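Mallever hand-held gripper pair: review for buyers

Rating: 4 out of 5

We bought one pair of Mallever grippers in October to record manipulation demonstrations for a pick-and-place project. Ok-hee Gil handled the purchase and I ran the bench work with Themba Modise. The competing quote was from Rätsep, whose unit has a finer jaw adjustment but is sold only with its own arm.

Setup and handling

The pair is supplied without a work surface or cable management, so budget for both. Each gripper is tethered by its own cable, and the routing deserves more thought than the manual gives it. Ours leave the back of the tool and drop off the near side of the table, which keeps them clear of the work. Allow floor space for the slack.

The body is boxy but workable with a bare forearm over a desk of ordinary depth. Our standard task uses a light grey caddy and a tube of toothpaste stood cap-down in it. One hand works at the caddy while the other is parked low at the right. Operators were comfortable for 50 minutes at a stretch – longer than that and the wrist complains.

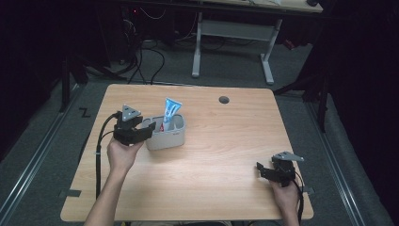 Pads and wear

The finger pads are the weak point. The holder is a solid block with two screw holes on its top face, and the link arms run on brass-coloured bushings that have given us no trouble. The dark facing on the inner side is another matter. On our pair the left pad has frayed along its bottom edge, and the right has a ragged tear along the top. Grip on the caddy is still adequate, but I would not start a new recording program on pads in this condition.

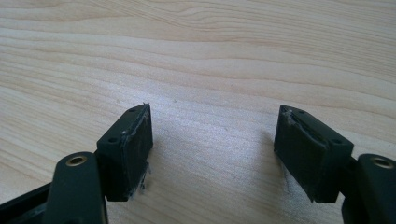 Budgeting

Treat pads as a consumable and put them on the original purchase order. Our supplier, Isport, quoted a lead time of 11 working days. I would order 2 spare sets per pair and log each change against the recording sessions. Tekle Gebru has asked Mallever for a tougher facing; no reply as yet.

Recommended for labs with a modest capital budget and a separate line for parts.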